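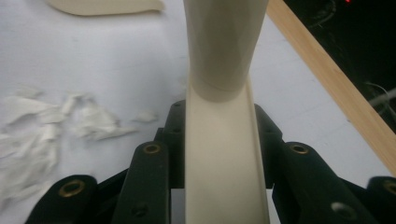

Facility fees. Again. I know, I wrote about them in the spring and got yelled at by two people who work in billing, and I'm writing about them again because the Hondell system just bought the last independent practice in Flilteden and the bills are landing. The pitch we always get is that money in health care runs through a pipe, sealed, premium goes in up top and care comes out the bottom. Look at that off-white plastic piece. Smooth round tube, wide at the top, and then you hit the seam and it's a channel with two side walls and no lid. Our local system is built about like that. The part you pay into is closed up tight. Past the seam it's wide open and anybody standing next to it can reach in.

So, the bill. Mirta Urrutia has been going to the Ebihara clinic for years. Same parking lot, same doctor, same scale in the hallway that reads heavy. In July she went in for a skin check and had a spot taken off her shoulder. Doctor's charge, fine, she expected it. Then a second bill, from a hospital she did not set foot in, for $354. "Outpatient facility." The hospital is across the river. Her shoulder never crossed the river.

She called. Forty minutes on hold. She was told the clinic is now a "hospital outpatient department," that the building is for billing purposes part of the hospital, and that there was a notice posted. There was, too. I went and looked. It's in the vestibule, between the inside door and the outside door, the one place in the building where a person never stands still.

Now I want to be fair to Hondell, at least for a paragraph. They make two arguments. First one: hospitals have to keep an emergency room open all night and the fee helps carry it. True enough. ERs lose money, trauma coverage loses money, you want it there at 3 a.m. when your kid can't breathe. I want it there too. Second: outpatient departments have to meet hospital standards, which cost more. Okay. Ask what changed at Ebihara between the last visit under the old owners and the first one under the new. I asked. I was told about "enhanced quality protocols." I asked what those were and got a link to a page about quality.

If the ER needs a subsidy, lets have that argument out loud. Put it on the ballot. A levy, a line in the state budget, whatever. Let people see the number and vote on it. What you don't do is fund it with a hidden toll on a woman's shoulder, charged only to the people unlucky enough to have a clinic that got bought and a deductible they haven't met. That's a tax. A badly designed one, and it lands hardest on whoever has the worst plan.

And before my friends on the right start nodding too hard. Your free market did this. There were four practices in this end of the county and now there's one owner. No rule forced them to sell. They sold because the same visit pays more when a hospital owns the walls. That's it, that's the whole business plan. Buy the practice, change the sign, bill the difference. A doctor on his own cannot compete with that and mostly he doesn't try, he's 63 and tired and the offer is good.

And before my friends on the left get comfy. Government payment rules made that gap in the first place. Medicare has long paid more for plenty of services in a hospital-owned office than in a doctor-owned one, private insurers followed along, and every time somebody in Washington tries to close it the hospitals show up with a map of rural counties and everyone goes home. Both parties. They've been having this fight for as long as I've been paying attention. Some of it got fixed. Most got grandfathered.

Where's the insurer in all this? Good question. Mulleo covers most of the people I know here. You would think Mulleo would be furious. They're the ones paying when the deductible runs out! I talked to Soledad Herrera, who sold group plans for years and got out, and she laughed at me. Her view is that an insurer that gets to pass costs along in next year's premium is not going to war with the only hospital in the area. If Hondell walks out of the network Mulleo has no product. So they grumble, they sign, and the premium goes up. Your employer eats part of it and you get the rest in the form of a raise that didn't show up.

I don't think she's cynical. I think she's describing the contract.

Other people wrote to me after the spring piece and I said I'd use some of it, so, quickly. Milagros Alarcón's son had an infusion, the same drug he'd been getting in the same chair, and the total went to $1,612 after the changeover. The family's share before had been a 46 dollar copay. Same nurse, even. She sent me both statements and I read them side by side at the kitchen table trying to find the difference in service. There's a different logo. That's what I've got.

She is now driving him to a place in the next county that's still doctor-owned. Missing half a day of work each time. That's the "consumer choice" part of the program, I guess, and it works great if you have a car, an understanding boss, and a kid who doesn't get carsick.

What to do. I'm not a wonk, I read what wonks write, and there are really only a few ideas here and they've been sitting on the shelf forever.

Site-neutral payment. Same service, same price, no matter who owns the building. If it's a skin check it's a skin check. Start with the simple stuff, office visits, shots, routine imaging, and leave the things that really do need a hospital behind them alone. The hospital lobby says this would close rural hospitals. Fine, then write a check to rural hospitals. A check with "rural hospital" on the memo line. Don't tell me I have to overpay for a flu shot in a strip mall next to a mattress store so that a hospital two hours north can stay open, and then not show me that any of the money went there.

Ban the fee outright for ordinary office visits and telehealth. Yes, telehealth. People have been charged a facility fee for a visit in which the facility was their own couch. Some states have already passed limits on this kind of thing, and the hospitals in them have not turned to dust.

Honest signs. Cheapest one. If a clinic bills as a hospital, put the hospital's name on the front door and tell the patient on the phone, when they book, with a dollar figure. Not in the vestibule. Our state rep's office says a notice bill is "in discussion." It's been 6 months of discussion. It's a sign! I could make it in my garage.

And unique ID numbers for every location on every claim, so that somebody can see where the care happened. Sounds boring. It's probably the one that matters most. Right now a lot of these claims go out under the main campus and a researcher, or a regulator, or an employer trying to figure out why its costs jumped can't tell a visit across the river from a visit in the strip mall. You can't fix what you can't find on the form. Rocío Xolalpa, who does benefits for a small manufacturer out by the interstate, has been asking for her own company's claims broken out by location and keeps getting a spreadsheet with one address on it. Her own companys claims. They're self-insured, it's literally their money.

The usual comeback is that all this is small potatoes next to drug prices or long-term care. Maybe so. I'm tired of that one, though. Everything in health care is small next to something else in health care, and that's how nothing ever gets done about any of it. A fee of a few hundred dollars is small to a hospital and to a columnist on deadline. It isn't small to somebody who has to decide whether to go back in for the follow up.

Mirta, by the way, was supposed to go back. She hasn't scheduled it. She says she's waiting to see what the first one ends up costing, because it's under appeal and the appeal people told her to allow time for processing. I told her to go anyway. Easy for me to say.

Amancay Maldonado, who ran the front desk at Ebihara before the sale and left after, told me the staff were given a script for when people called mad about the second bill. The script said to refer all questions to the hospital. The hospital's phone tree, I can report from personal experience, has an option for billing questions about a clinic. Press it and it gives you the number for the clinic.

If you've got one of these bills, send me a copy, black out whatever you want. Both sides if there's print on the back. The state rep's public hours are at the library, evenings, and I'm told hardly anyone comes. Bring the bill.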